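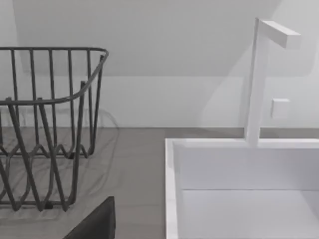 Ten to eight and Tsz-kin Yu has her coat on still. Tea in one hand, mouse in the other. She is checking a wrist.

The wrist belongs to Cellell, the kitchen cell at Ultance, and there are two of it. One is bolted down in a unit in Grerkeck, real arm, real sink. The other lives on a server and is drawn fresh each time she presses go. Most of the looking-after gets done on the drawn one. Cheaper to break.

I had pictured oil and spanners. There is some of that, on Thursdays. But the bulk of the job is keeping the two kitchens honest with each other, and that means a lot of squinting at edges. Where does the finger end? Where does the sink rim start? If the drawn gripper sits a hair too low on the wrist, every plan that comes out of it is a hair too low as well, and then the real one scrapes the worktop. It did that in March. Took the tip pad clean off.

"You hear it before you see it," Yu says. "Then you go and find out which number is lying."

Her morning routine, as far as I could scribble it down:

- Zero the arm. Wait. Zero it again.
- Open and close the fingers, slowly, nothing in them.
- Bring the wrist view down by the rack and look at where the fingertip lands against the sink edge.
- Load the overhead view, no arm in it, and go through the layout.
- Write down anything odd, even if it goes away.

The last one she is strict about. The log is on its 84th page and some entries are just one word. "Wobble." "Again." A fair few are in capitals.

The rack is the hard bit. Wire everywhere, thin rods, gaps between them, bends at the bottom. On a solid box you can get away with a lazy collision shape, a sort of invisible crate wrapped round the thing. Do that with a dish rack and the gripper thinks it's a brick, won't go near it. So the shape has to follow the wires, and more shape means a slower run. Yu's first go took 44 minutes to get through one set of moves. She has it down to 10 now, mostly by trimming bits of rod the fingers can never reach. Dull work. She did it with the radio on.

White on white is the other headache. White sink, white tap, white wall, and the only thing telling you where one stops is a bit of soft shadow. She had the lights in the model set harsher at first. Looked lovely, she says, and was no use at all, becuase the shadows came out like extra objects.

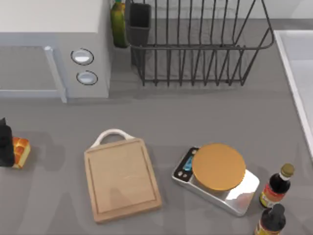 *Cellell's worktop from overhead, arm out of view: chopping board and scale at the front, rack and microwave behind.*

The overhead check comes after the wrist one, always. Yu scrolls in on the scale first. Shiny metal top, throws a big pale patch back at you, and the patch shifts when the lights are changed. Good test, she reckons. If the shine is somewhere daft then a lamp has moved in the file and somebody needs to own up.

Then the board. Its handle is a loop that stands up off the end, and loops are trouble for two fingers. Come in at the wrong angle and you close on air. She keeps 4 approach angles saved for it and deletes the worst every month or so. Sauce bottles next, stood close together on the right. Getting hold of one without nudging its neighbour is, for now, still on the list.

The fingers themselves come from Chuang, and the drawn ones are built off the same measurements. When a real pad wears down Yu measures it and shaves the same off the model. Seems fussy. But swap a pad and forget the file and you're back to scraping the worktop. There is a note taped to her monitor, dated 29th October, that just says PADS THEN FILE. Underlined twice.

By half nine the coat is off. Zero, wait, zero. The wrist offset was out, only a touch, so she types in the new figure, saves, then saves again under a different name. She doesnt trust the first one.

Then over to the real arm with a rag and a torch, to see wether it agrees.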